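Larklow Mill

Larklow Mill is an old water mill near Saltdale, much loved by those who still take their corn there. Its wheel drives the stones through a train of gears, the small ones turning quickest.

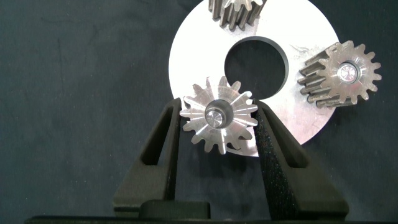
The building has 4 floors and a very steep stair.

Gearing

Jörg Wunderlich's survey lists 2,658 teeth in all, a good many of them apple wood.
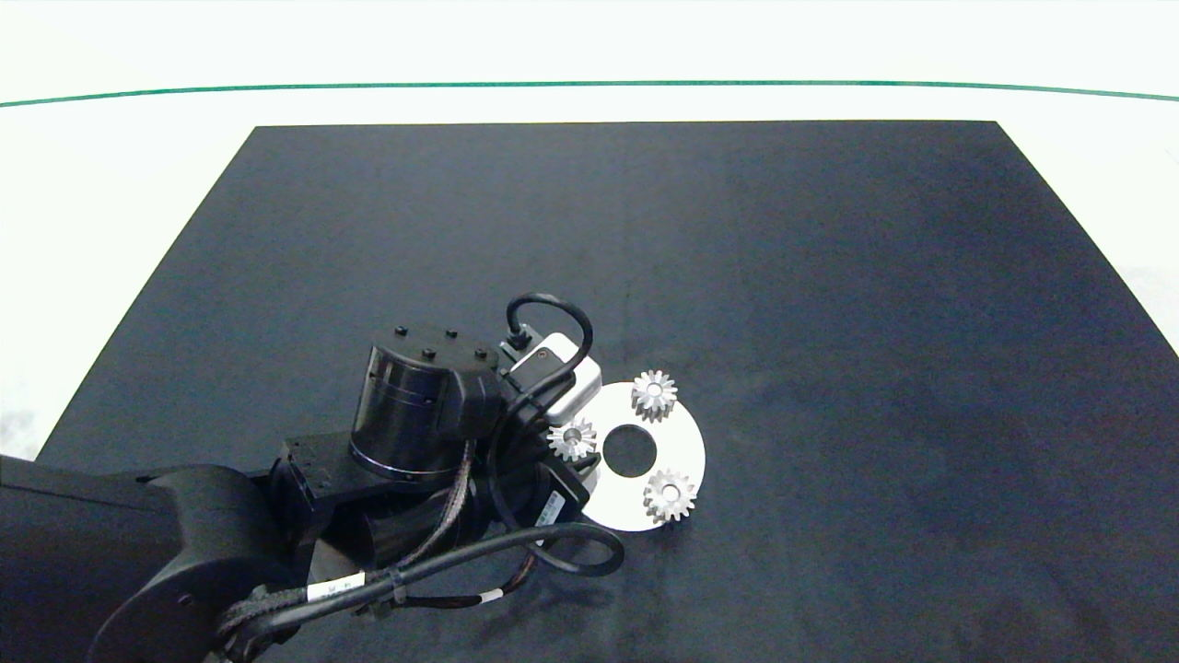 Upkeep

Worn gears are changed in July, when the stream runs low.
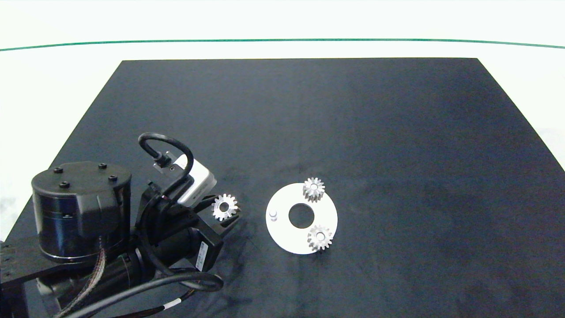 Gear work on a dark surface

Tiina Tuominen wrote the mill's first history.

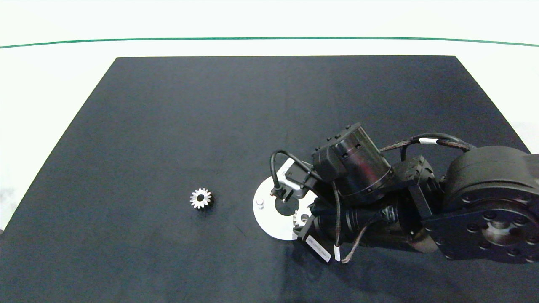
It sold over 600 copies, mostly at the door.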